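Muli bin-picking project: progress report no. 2
To: Nuala Coughlan, Zaltex
From: Jae-hoon Geum
2/25/26

Hi Nuala,

You asked for the plain version of the stoppage, so here goes. We'd been having a really good run up to then! 1,523 logged picks, and the arm had gotten quite relaxed about bricks and arches lying across each other. Then on pick 279 of the overnight set the fingers closed on an arch block, the arm started its lift, and the force reading went through the roof. The controller should have stopped it right there. It carried on for a good second more (I know, I know) and bent one of the finger brackets before the protective stop kicked in.

Tumaini was at the desk and well outside the taped area, so no one was hurt or even close to it. She hit the emergency stop anyway, which was exactly right.

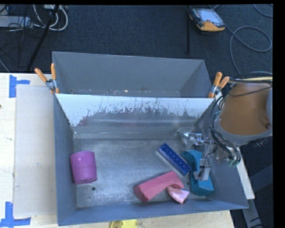
What we found is a bit embarrassing. When we updated the Arkix software, the force limit went back to the factory setting, a lot higher than the one we'd agreed with you in September. None of us checked. The block itself had wedged against the front wall of the bin, so the fingers were pulling on the whole bin, and the bin wasn't going anywhere.

So, fixes. The limit is back where it belongs, and the program now refuses to start if the number doesn't match the one in our settings file. Finbarr straightened the bracket to get us moving, but I don't trust it for long and I've ordered a new pair. We've also slowed the first part of the lift, and that does cost us some speed. I'd like to keep it slow until we've done 1,000 clean picks in a row.

Still open: why the protective stop was late. Finbarr thinks it's a filter on the force signal, I think it's the network, and we have a bet on it. Until we know, someone stays in the room whenever the arm is live, so no overnight runs. That pushes the mixed-shapes milestone back by two weeks, sorry! The budget is fine apart from the brackets.

Call me if you want to go through the logs.

Jae-hoon

Search reports
Enter keyword
Go

Related items
Muli progress report no. 1
Arm safety checklist (revised)
Stop-button test notes, Úna Mac Mathúna

Contact the Muli team | © Zotetti | Back to top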